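4. First set-up of the Stundow gateway

This section is for the person who installs the gateway in a small office or at home. You need a computer with a network cable, the card with the serial number, and a pen. Please read all the steps one time before you begin. The work takes 26 minutes if the firmware is already current, and longer if it is not.

4.1 Before you connect

1. Write down the serial number from the card. The Drima console will ask for it two times.
2. Switch off the Wi-Fi on your computer. During the set-up the computer must talk only to the gateway.
3. Close any other security program which has its own firewall. You can open it again after step 9.
4. Connect the cable to the port marked LAN 1. Do not use LAN 4, this port is reserved for the second gateway in a pair.

CAUTION: Do not connect the WAN port to the Internet before you have changed the administrator password. A gateway with the factory password can be found by scanning programs in a very short time.

4.2 Administrator password

5. Open the browser and go to the address which is printed on the card. The browser shows a certificate warning. For this first connection only, compare the last characters of the certificate fingerprint with the card. If they are the same, continue. If they are different, stop and call the support.
6. Log in with the name "setup" and the factory password.
7. Choose a new password. It must have at least 14 characters. Spaces are allowed and are counted as characters. The letters ñ, č and similar are accepted by the console, but they are not accepted by the Calado mobile application, so we recommend to avoid them if you plan to use both.
8. Type the password again and press Save. The gateway restarts, and the status light goes from orange to green.

Note: After 5 wrong attempts the login page is locked. The lock is removed when you turn the gateway off and on with the button at the back. The lock is not removed if you only close the browser.

4.3 Remote management

Remote management is off when the gateway leaves the factory. Many users do not need it. If your office has one location and the administrator works there, leave it off and go to 4.4.

9. In the menu choose System – Access – Remote. Set the switch to On.
10. The console proposes port 770. You may keep it or write another one, but check first that no other service in your network uses the same number.
11. Under "Allowed addresses" write the addresses from which the administrator will connect. An empty list means that no address is allowed. In version 2 of the firmware the empty list had the opposite meaning, so be careful if you are moving your settings from an older gateway.
12. Turn on the second factor. Scan the code with the Calado application, type the six digits, and press Confirm.

CAUTION: Print the recovery codes and keep them on paper, in a place which can be locked. Do not save them on the same computer you use for the administration.

4.4 Alerts

13. Choose System – Alerts and write the e-mail address of the person who will receive them. A shared mailbox is better than a personal one when people take vacation.
14. Select the level. "Normal" sends a message for blocked logins, changed rules and failed updates. "Detailed" sends also every port scan, and on a busy line this can be a few hundred messages in one night.
15. Press Send test. If the message does not arrive, look in the spam folder before you change the settings.

The daily report is made at 6:00 a.m. local time. If the clock of the gateway is wrong, the report comes at a wrong hour and the log entries cannot be compared with the logs of your provider. Check the time zone under System – Clock.
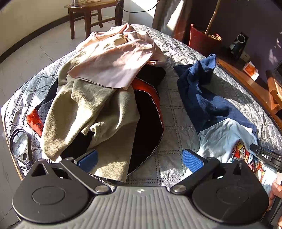

Can I use the same administrator password on two gateways?

The console will not stop you, but each gateway should have its own password, also when the two work as a pair. The pair exchanges its rules with a separate key, so the passwords do not need to match.

4.5 Saving the configuration

16. Choose System – Backup – Create. The file is encrypted with a phrase which you choose now. Funer does not keep a copy of this phrase and cannot open the file for you.
17. Copy the file to a USB stick and take the stick out of the computer.
18. Make a new backup after each change of the rules, and also before each firmware update.

Note: A backup made in firmware 3 cannot be loaded into firmware 2. If you must return to the older version, write the rules down by hand first – the table in section 9 can be used for this.

Text of this section: Ilídio Antunes. Technical check: Čestmír Štěpánek.

© Funer | Contact support | Back to top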